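tindell-tabletop / README

November 24, 2023
By Rafferty Kincaid

Control and perception code for the two-arm table. Rewritten in a hurry before the freeze, so expect gaps. The old README (October) is wrong about the launch order, ignore it.

## What's in here

- `girkdale/` – motion planning and arm scheduling. Both arms, one process.
- `jateck/` – wrist camera drivers, color calibration, chip detector.
- `tools/` – log replay, label fixer, a plotting script that needs cleaning up.
- `configs/` – one file per cell layout. Don't edit `default.yaml`, copy it.

## Install

Python 3. Make a fresh env, then `pip install -e .` from the top folder. Build girkdale first, jateck imports its transform types. If the build complains about missing headers run `make clean` and go again. Keisha Kasprzak has a proper fix on a branch, not merged yet.

## Running

1. Power both arms, let them home.
2. `girkdale up --config configs/poker.yaml`
3. Start jateck in a second terminal. It waits for the first pose message, so a silent terminal is fine for a bit.
4. `girkdale run sort_chips`

Ctrl-C once stops cleanly. Twice drops the arm controllers and you have to home again. Use the e-stop for anything urgent, not the keyboard.

## The poker layout

Goal is chips off the printed mat, grouped by color. Detector works on the wrist views only, fixed view is for logging and for people to look at. Printed lines and lettering on the mat used to come back as chip edges, so there is now a mask step before the circle fit. Mask is per layout. New mat = new mask.

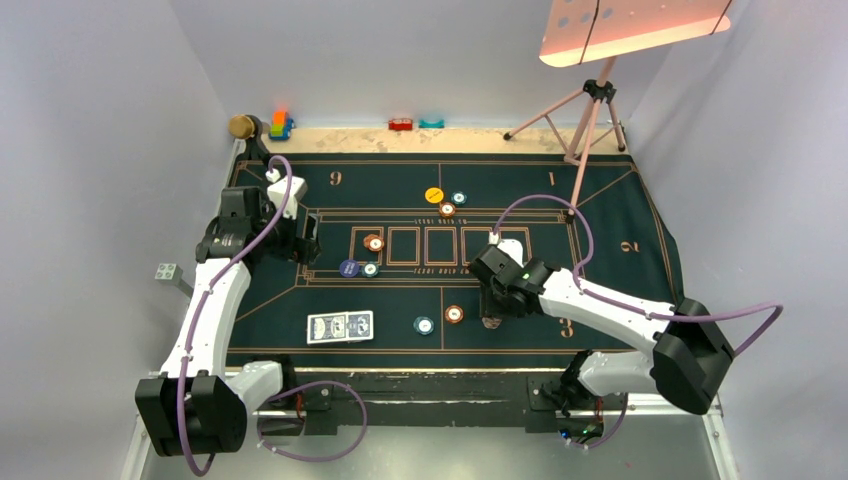 Why does the planner give each arm its own half of the table instead of sharing all of it?

Sharing needs a joint plan for every move, and replanning got slow once the chips were scattered. Split halves let each arm plan alone. Only picks inside the center band ask for a lock, first arm to ask gets it, the other one picks something else or waits.

Band width is `center_band` in the config. Wider is safer and slower. Mei Bellamy ran it very narrow for a week and recomends against it.

## Known problems

- Overlapping chips. Detector merges them into one blob if the colors match. Workaround is `nudge_first: true`, pushes the pile before it tries a grasp.
- Stacks come back as a single chip. Height estimate is there but off by default, too noisy up close.
- Cable model is crude. The planner treats each wrist cable as a fat capsule, so it refuses some poses that would be fine. Leave it.
- Dark chips on green in low light. Raise exposure in `jateck/cam.yaml`, then redo color calibration. Both, in that order.
- Lock sometimes isnt released after a failed grasp. See issue 1655. `girkdale unlock` clears it.

## Logs

Every run writes a folder with joint states, camera streams and the event file. Replay with `tools/replay.py <folder>`. Almost 6 GB for a long session so clear your disk. Labels were checked by Verna Ridgeway, anything with `_raw` in the name was not.

## To do

- retry limit per chip, right now it will try forever
- move the mask editor out of the notebook
- tests for the lock code (Flurina Hubmann started these)
- same config format for the Jakubowski cell

Contact: Rafferty Kincaid, Tindell software | © 2023 Tindell | Back to top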